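Slide 6: The lower room at Brimell

Good afternoon. The Porden housing program now covers 116 homes, and this portion of the talk concerns the shared rooms on their lower floors. At Brimell, residents reach the room by a staircase with dark steps and a black metal railing. The ceiling is low, and the far doorway is narrow. Pause before continuing. 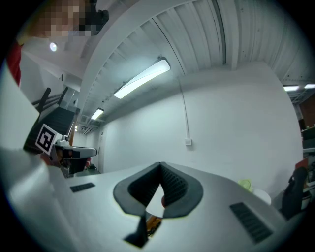

Slide 7: Recommendations

Keep the foot of the stairs clear at all times. Large furniture should be measured against the doorway before it is ordered. Bisover has set aside almost 400 hours for this work, and the next review of the building plan is due in 2039. Refer questions on cost to the printed handout.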